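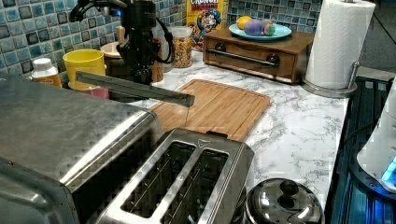 Nendamine, Apr 3, 2022

Section 4. Recording examples on the kitchen counter

Read this section before you record for the Judano kitchen set. It covers one task family, moving a long flat tool to and from the cutting board, and assumes the arm has been homed and the cameras checked as in Section 3. Operators who have only worked on the Bresico drawer set should note that the episode naming has changed.

4.1 Before the first episode

1. Log in at the operator station and choose the kitchen profile. Don't copy settings over from another counter.

2. Put the cutting board flat on the counter where the arm can reach all four corners without stretching. Jog the arm to each corner to check.

3. Leave the ordinary kitchen things where they are. Toasters, jars, cereal and plates of fruit belong in the recordings, and the system has to learn to work around them.

4. Unplug any appliance within reach of the arm.

5. Check the cables along the arm. They should have enough slack for a full turn of the wrist and shouldn't catch on anything standing on the counter.

6. Record a ten-second empty episode, play it back, and delete it.

CAUTION: Keep hands off the counter while the arm is enabled. To move an object, press pause, wait for the tone, then reach in.

4.2 Recording an episode

1. Place the tool in its starting position. Vary the angle from one episode to the next.

2. Press record. Wait one second before you move the controller.

3. Bring the gripper down over the tool, close it, and lift clear of the board before travelling sideways. A long tool held at one end will tip, so watch the far end as well as the grip.

4. Carry the tool to the goal position and lower it until it touches. Open the gripper only then.

5. Back the arm away and hold still for one second. Press stop.

6. Mark the episode good, poor or failed. Keep the failed ones -- they are used in training the success check.

Note: If you fumble the grasp and recover, carry on and mark the episode good. If you have to pause and reach in, mark it failed and start again.

Episodes are limited to 172 seconds. Anything longer is closed by the recorder and marked failed, whatever colour the status bar shows.

4.3 Placing the tool on the board

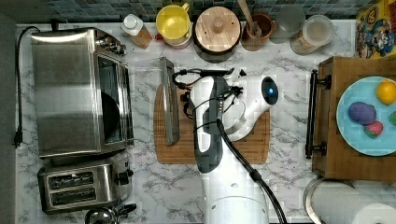

Bakalis asks whether the tool has to lie wholly on the board for the episode to count. It doesn't. An end may hang over onto the counter as long as the tool is lying flat and the gripper has let go. Mark it good and tick "overhang" in the label panel. Bakalis also asks if the tool can be nudged straight afterwards with the closed gripper. Please don't do this inside the same episode. Record it as a separate one under "adjust".

Start positions should be spread over the whole board. Operators tend to favour the side nearest their own chair, and in the first batch of 594 episodes the far corners were badly short. The coverage map in the label panel shows which squares need more.

4.4 Changing the counter

1. After every 166 episodes, stop and disable the arm.

2. Move at least three of the loose objects at the back or sides. Swap one for something from the shelf if you like.

3. Shift or turn the cutting board a little. Check reach again as in 4.1, step 2.

4. Enter a new layout number. Don't reuse an old one, even if you've put everything back as it was.

CAUTION: Don't move the robot base or the cameras between layouts. If either gets bumped, go back to Section 3 and redo the calibration before recording again.

4.5 End of the session

1. Park the arm and disable it.

2. Leave the station on until the upload bar is full. Closing the lid early leaves half-written episodes, which have to be removed by hand.

3. Compare the episode count on the station with the count on the server. The target for this task is 1,076 good episodes, and the two counts must match before the task can be closed.

4. Write anything odd in the session notes, such as a slipping finger pad or a camera that dropped out, with the episode number beside it.

Label corrections can be made until the June freeze. See Section 6 for the correction form.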